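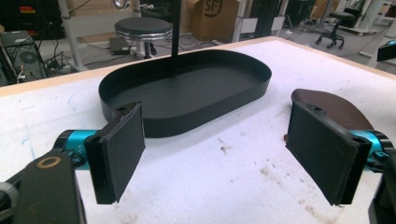 Figure 1. Black oval tray with a low rim on a white tabletop.

Moisture Loss from Cut Herbs Stored on Open Trays and in Closed Containers

Group report, Food Storage and Handling
Kirsty Blackburn, Neville Furnival, Gemma Gosling
Supervisor: Keith Kettle

1. Background

Cut parsley and coriander lose mass quickly once the stems are separated from the root. Most of the loss is water leaving through the leaf surface, and the rate depends on temperature, air movement and the humidity of the air next to the leaf. Household advice on storing herbs varies a great deal and seldom gives a figure. The Holroyd campus kitchen discards a measurable quantity of herbs each week, and its manager, Jordan Fairclough, asked whether a change in storage method would be worth the extra handling.

The report compares three methods: an open tray, a tray covered with a damp cotton cloth, and a closed plastic container lined with paper towel.

2. Method

Flat-leaf parsley was bought in a single lot in April and sorted by hand. Yellowed leaves and split stems were removed. Stems were trimmed to the same length with kitchen scissors, rinsed, and spun in a salad spinner until no free water collected in the bowl.

A total of 1127 g of sorted parsley was available. From this, 400 g was weighed out for each of 2 storage methods in the first run, the open tray and the closed container. The remainder was kept aside and not used, as it had been handled more than the rest. The cloth-covered tray was tested in a second run with a fresh 400 g portion from the same supplier.

All samples were held in the same refrigerator, on the middle shelf, with the fan setting unchanged. Samples were weighed at the start and again after 63 hours. The balance was zeroed before each reading. Cloths were re-wetted each morning and wrung out until they stopped dripping, and were lifted off before weighing.

Appearance was scored separately by two group members using a five-point scale, where five meant no visible wilting and one meant unfit for use as a garnish. Where the scores differed, the lower one was recorded.

3. Results

The open tray sample lost the most mass. Leaves at the outer edge of the pile curled first, while those underneath kept their shape for longer. Its final appearance score was two.

The closed container sample lost the least mass and scored four. Condensation formed on the inside of the lid, and a small number of leaves touching the lid had darkened. The paper towel was damp at the end of the run.

The cloth-covered sample fell between the other two on mass loss and scored three. Results from this run should be read with caution, as the parsley came from a different delivery and its condition on arrival was not matched to the first lot.

4. Discussion

The ranking agrees with what would be expected from the humidity around the leaves. A closed container traps water vapour and the rate of loss falls as the air inside approaches saturation. The drawback is liquid water on the leaf, which favours darkening and decay. Changing the towel daily may reduce this, but it was not tested.

Pile depth was a larger source of error than planned. The tray spread the sample more thinly than the container did, so the two methods differed in exposed area as well as in cover. A repeat should fix the depth of the pile and let the area vary - or use vessels of equal base area throughout.

The refrigerator door was opened for other users during both runs. Openings were not logged.

5. Recommendations

Closed, lined containers are suggested for herbs to be held over a weekend. Open trays are adequate for herbs that will be used during the same shift. Any further work should run all three methods at the same time, with replicates, and include coriander, which was dropped from this project when the delivery arrived bruised.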